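Durnside Tinda Bench Kit — Set-up Guide
Section 4: Teaching a table-clearing task
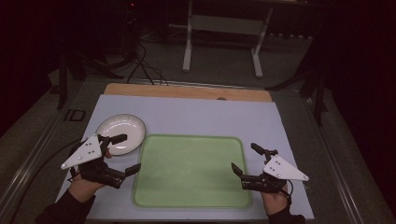 4.1 Before you start

The question we get most from new owners is whether the arm can do the dishes yet. It can't. With a well-taught bench and a forgiving plate it can put one item on top of another, and on a good afternoon it will do so again when asked. Everything in this section is aimed at getting you to that good afternoon.

You will be teaching by demonstration, using the pair of hand-held grippers. Allow a morning. Harpreet Ouellet, who wrote the first version of this guide, allowed 15 minutes and was still at the bench when the cleaners came through.

4.2 Setting up the bench

1. Place the board squarely on the table and check that it doesn't rock.
2. Put a tray in the middle of the board and a plate to one side of it. Use crockery you don't mind replacing.
3. Run the gripper cables down and away from the work area. A cable dragged across the tray will be learned as part of the job.
4. Check that both marker plates are firmly seated. Wipe off fingerprints with a dry cloth.
5. Turn on the overhead light and leave it on for the whole session.

NOTE: Glazed plates throw glare. If tracking drops out every time you go near the rim, shift the plate a few centimetres before you call support. Support will only tell you to shift the plate.

4.3 Recording demonstrations

1. Hold one gripper in each hand, from below, with your fingers well clear of the markers.
2. Start with both grippers open. Wait for the tone.
3. Bring one finger of the gripper over the rim of the plate and close gently.
4. Steady the tray with the other gripper.
5. Lift, carry and lower the plate onto the tray. Open the gripper fully before you pull away.
6. Return to your starting position and wait for the second tone.
7. Put everything back, moving the plate slightly each time, and go again.

Record at least 60 good runs before training. Ayana Kumsa's reference set for this task has 139, and she has asked us to mention that she did them all standing up.

CAUTION: Don't hurry. The arm copies your speed but has none of your regret, and it will carry on at full pace after the plate has left the gripper.

CAUTION: Keep mugs of coffee off the bench, including the one you're sure you'll remember.

4.4 What to expect

After training, the arm should manage the plate you taught it, in the light you taught it under. A bowl is a new task. So is a stack of plates, or a plate with half a lasagna on it. Our longest trial, at the Otholm staff kitchen, logged 2,390 attempts. The kitchen has kept its dishwasher and its dishwashing roster.

Shop-floor users generally fare better — parts arrive clean, in the same place, and seldom with gravy. If your work looks like that, skip ahead to Section 6.

4.5 If it goes wrong

Arm stops above the plate: check the light, then the marker plates.
Arm pushes the tray away: re-record with a steadier second hand.
Arm grips air with great confidence: the board has moved. Put it back and repeat 4.2.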